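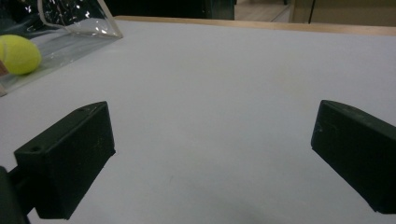

Alterix is a sewing room where you can come to mend, shorten and finish your own clothes and quilts, with one person present who can help you. The questions on this page are the ones which we receive most often by email. Please read them before your first visit. For light fabrics, I advise you to bring a coloured marking pencil, as the tabletop is white and matte and a pale thread or a small piece of cream lining is easily lost on it. For dark fabrics you can use ordinary white chalk. Last update of this page: 3/13/24.

## Do I need to book?

Yes, for the machines. For hand sewing you can come without a booking, but on rainy days it becomes full and you may have to wait. A booking is for 3 hours. If you are late, the time is not extended.

## Which fabrics can your machines sew?

Cotton, linen, wool, most jersey and light denim. Thick denim is possible with the correct needle, please ask Idris Pumphrey to change it for you. We do not sew leather and we do not sew boat covers. Somebody has asked for boat covers every summer, so I write it here.

## Should I wash the fabric before I cut?

In my opinion always, also when the shop tells you it is pre-shrunk. Wash it in the same way as you will wash the finished piece. Last October I made curtains from linen that I had not washed, and they are now 2 centimetres above the floor on one side and more on the other.

## My hem is wavy. What did I do wrong?

Probably the jersey was pulled while it went under the foot. Let the machine take the fabric by itself and only guide it. You can also:

- make the pressure of the foot a little less
- use a longer stitch
- put thin paper under the fabric and tear it away after

If it is still wavy, try steam before you unpick. Mabli Gethin has saved several of my hems by steam only.

## Can I take the patterns home?

You can trace them here and take home the tracing. The original must stay in the drawer. Tracing paper is for sale at the desk. The Zirilo patterns have the seam allowance included, the older Martinelli ones do not, and this makes many people cut their trousers too small.

## How do I wash a quilt with thick filling?

Use cold or lukewarm water, a mild liquid soap, and a second rinse. Do not fill the washing machine completely. If the care label of the filling allows a dryer, choose low heat and put in 2 clean tennis balls, which help to break the lumps. Use new ones for a light-coloured quilt. The felt is very bright yellow-green, so test first on an old towel to see whether the colour comes off. Stop the dryer sometimes and shake the quilt by hand. It takes much longer than you expect.
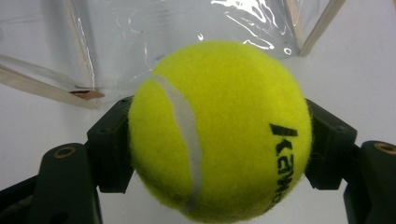

## Do you do the alterations for me?

No. We can show you how, but the work is yours. If you prefer to pay for it, Atieno Muli takes orders for hems and zips at her own shop, and we keep her card at the desk.

## Can children come?

Yes, together with an adult who stays beside them. Irons are for adults only.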